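Section 5: Setting Up Your Grocery List in Jikley

Welcome to the fun part! Your account is ready, your household is named, and now you get to build the list you'll carry through the store every week. Most people finish this section over one cup of coffee.

Before you start
Have Jikley open on your phone and signed in. If you share the list with family or roommates, ask them to keep the app closed until you reach step 4 (two people editing a brand-new list can create doubles).

1. Tap Lists, then New List. Give it a name you'll know at a glance, like "Weekly" or "Sunday Dinner."

2. Choose a starter. Ingate is the short one, with 33 everyday items already filled in. Wenthorpe is the big one, with 115, and it's great if you cook from scratch a lot. You can delete anything you don't eat!
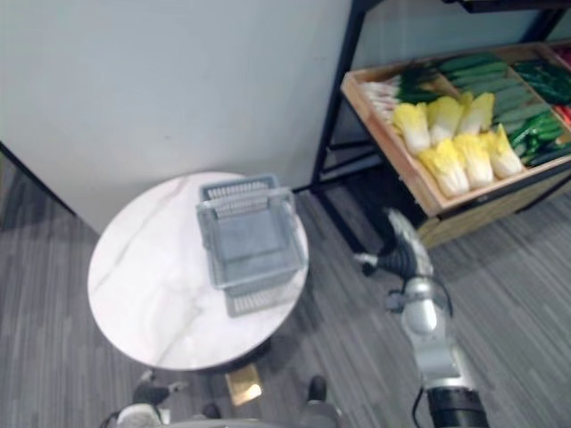 Fig. 5-1. Shopping basket on a round table.

3. Pick a trip size. Basket keeps the list short and warns you when you've added more than you can comfortably carry. Cart turns the warning off. You can switch between the two at any time, even halfway through a trip.

Note: The Basket warning goes by item weight, so a bag of potatoes counts for a lot more than a bunch of parsley. Change the limit under Settings > Trip Size.

4. Tap Share and enter a phone number or email for each person. They'll get a link that works until midnight. 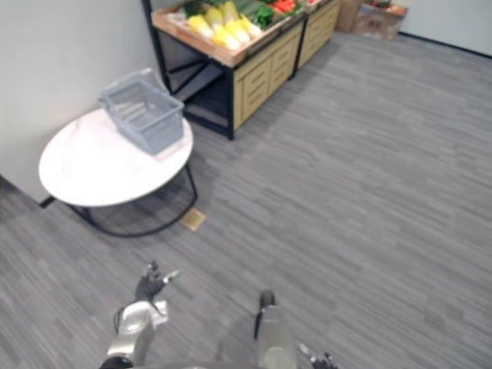
5. Put your store sections in walking order. Press and hold a section name, then drag it up or down. Do this once at home from memory, then fix it on your next trip. It's a small job, and it makes shopping so much smoother!

Caution: Reset Order clears the section order for everyone who shares the list. There is no undo.

Working with produce
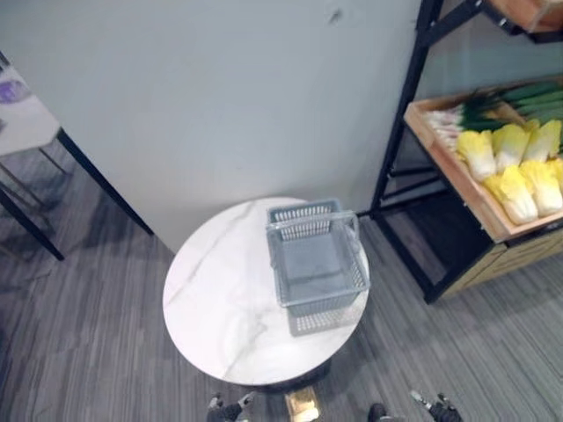 By the Tosh Help Team
Updated in August

Fresh vegetables get their own settings, and we love this part of the app. Open any produce item and tap the scale icon to switch between pieces, bunches, and pounds. Napa cabbage starts out as pieces and leeks as bunches, but you can set them however your store sells them.

6. Turn on Swaps for anything you're flexible about. If the leeks look tired, tap the item and Jikley offers green onions in the same amount.

7. Add a note if you're picky. "Small ones, for roasting" is a perfectly good note, and it shows up for whoever is doing the shopping. 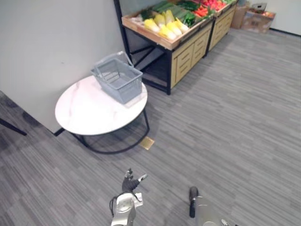 8. Check items off as you go. Checked items slide to the bottom and stay there until you tap Finish Trip. A list can hold up to 200 items, counting the checked ones, so finish your trips regularly.

If the list won't update
Pull down on the screen to refresh. If that doesn't help, sign out and back in. Changes you made offline are saved on your phone and will sync once you have a signal again.

Next: Section 6, Meal Plans and Leftovers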